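Nillthorpe Stone Care
Home > Sealers & Polish > Pronero Stone Sealer

Pronero Stone Sealer, 5 litre
Product code 662
In stock, Clesstead warehouse

Water-based sealer for marble, limestone, travertine and most other natural stone. Indoor use. Goes on with a cloth or a flat brush, no spray kit needed. Dries clear. Low smell but open a window anyway. 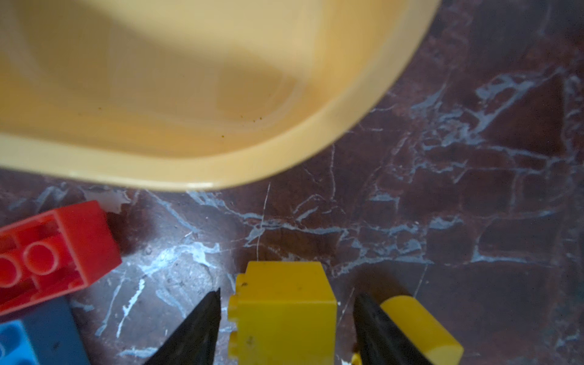
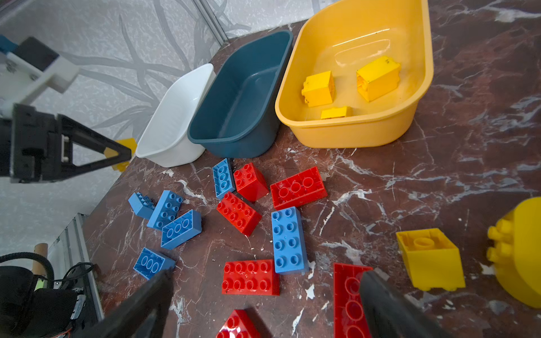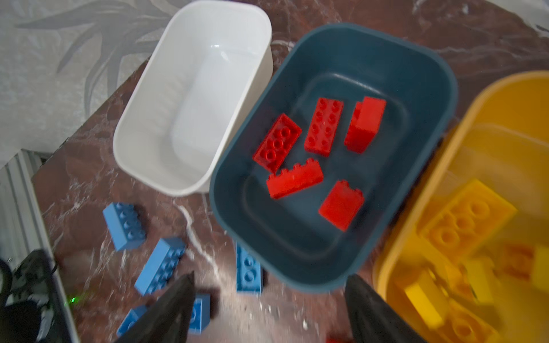 Red-brown marbled surface, pale veins.

What it does

Soaks in and slows down staining. Oil, tea, coffee, red wine, turmeric -- you get time to wipe up before it goes in. It is not a varnish and does not leave a skin on top, so nothing to peel later. Colour stays as near as we can get it to bare stone. Dark stone may go a shade deeper, test first.

What it doesn't do

Won't stop etching. This is the question we get most so putting it here near the top. Lemon juice, vinegar, bathroom limescale remover, fizzy drinks: all of them eat marble and limestone and leave a dull mark. A dull mark is damage to the polish, it is not a stain, and no sealer of this type will prevent it. See polishing pads lower down.

Won't fix scratches. Won't hide old stains either, it will lock them in. Get the stain out first.

Won't do much on quartz worktops or anything resin-bound. Nothing to soak into. Please don't order it for that, we have to charge return postage on liquids and it isn't cheap.

Does my stone need it?

Drop of water on the surface, kitchen corner or wherever gets most use. Leave it ten minutes. Wipe. If there's a dark patch underneath the stone is drinking, seal it. If no patch, leave it alone for now and try again in a few months. Sealing stone that's already sealed just leaves smears which you then have to get off.

Try more than one spot. By the sink and by the hob wear quickest. The bit under the toaster is probaly fine.

Coverage

One litre does up to 8 square metres on polished marble, single coat. Honed stone takes more. Travertine with open holes takes a lot more and it's hard to give a figure, depends on the holes. Most kitchens will have plenty left over. It keeps, see storage.

How to use

Clear everything off. Wash with pH neutral soap and warm water, rinse, dry with a towel. Then leave overnight. Stone that looks dry often isn't, specially round the tap, and damp trapped under sealer shows up cloudy.

Mask off wood, aluminium trim and painted skirting.

Shake the bottle. Pour a little into a tray, don't pour straight onto the stone.

Work in small areas, an arm's length or so. Thin even coat, straight strokes, overlap the edges while they're still wet. Do the front edge and the upstand too, people forget the front edge.

Leave ten minutes. If it has all gone in before that, put a bit more on the dry patches.

Buff off everything left on the surface with a clean dry cloth. Everything. Turn the cloth often. This is the step that goes wrong -- leftover sealer dries to a sticky haze and picks up every fingerprint in the house.

Second coat if wanted, after two hours. Same again.

Light use next morning. Keep oil and wine off for two days.

If it's gone hazy

Don't scrub. Wet the patch with fresh sealer, wait a minute, buff hard straight away with a dry cloth. The new stuff softens the old. Works if you catch it in the first day. After that you need the Pronero Residue Remover (seperate listing), which strips it back and you start again.

No bleach, no glass cleaner, no kitchen cream cleaner. The gritty sort will take the shine off marble in one go.

Goes well with

Tamošiūnaitė buffing cloths. Tight weave, no lint, washable at sixty. No fabric softener or they stop absorbing. Sold as a pack, get the bigger pack if you're doing a floor.

Hand polishing pads, grades up to 2000. For etch marks and dull rings on polished marble. Use wet, start coarse, work up, don't skip a grade. Finish with polishing powder if you want the full gloss back. Light marks only. If you can feel the mark with a fingernail that's a job for somebody with a machine. Always reseal the area after, the pads take the sealer off along with the mark.

Pronero Daily Soap. Neutral, safe on sealed stone, no rinse. A capful to a bucket. More than a capful and you get streaks, and then we get emails.

Stain poultice powder. Mix to a paste, lay it over the stain, cover with cling film, leave a day, peel off when dry. Oil stains can need a few goes. Rust is a different product, ring us.

Questions we get

Can it go outside?
No. Frost. There is an exterior grade, solvent-based, different listing.

Showers?
Walls yes. Shower floors we'd say no, constant wet wears it off too fast and you'll be doing it every month.

Food safe?
Once fully cured, yes for worktops with normal use. Don't roll pastry on it for the first two days. Wash the top before first use.

How long does it last?
Depends on use and what you clean with. Busy kitchen, test it once a year. Hall table, you may never do it again.

Slippery on floors?
Not once buffed. Unbuffed, very. Keep everyone off till done, dog included.

Can I use it on grout?
Yes, cement grout, same time as the tiles. Use a small brush. New grout needs to cure first, check the bag.

Underfloor heating?
Turn it off the day before, let the floor go cold. Back on a day after. Warm stone dries the sealer before it gets in.

Will it bring out the colour?
No, this is the natural look one. You want Pronero Enhance for that. Enhance can't be undone easily so do a test patch somewhere hidden and look at it in daylight as well as under the lamps.

My marble has a filled crack / resin net on the back, ok?
Front face fine. Filler may look slightly different after as it won't take the sealer.

Storage and safety

Keep above freezing. A frozen bottle is ruined even if it looks alright thawed. Lid on tight, out of the sun. Opened, use within the year. Put the date on it with a marker.

Gloves reccommended. Splash in the eyes, rinse with plenty of water and see someone if it stings after. Keep away from children and pets. Don't pour leftovers down the sink, the council tip takes it. Full safety sheet on request, or in the box with trade orders.

Delivery

Mainland only for the 5 litre. Sent by courier, signed for. Orders before noon usually go the same day. During frost we may hold bottles back overnight -- we'll email if so.

Collection from Clesstead is free, trade counter round the back, bring the order number. Counter shuts for lunch.

Returns

Unopened, seal intact, within thirty days. Opened bottles we can't take. If it arrives leaking send a photo of the box before you bin it, we need it for the courier claim.

Also in this section
Pronero Enhance
Pronero Exterior
Pronero Residue Remover
Pronero Daily Soap
Sample bottles, all grades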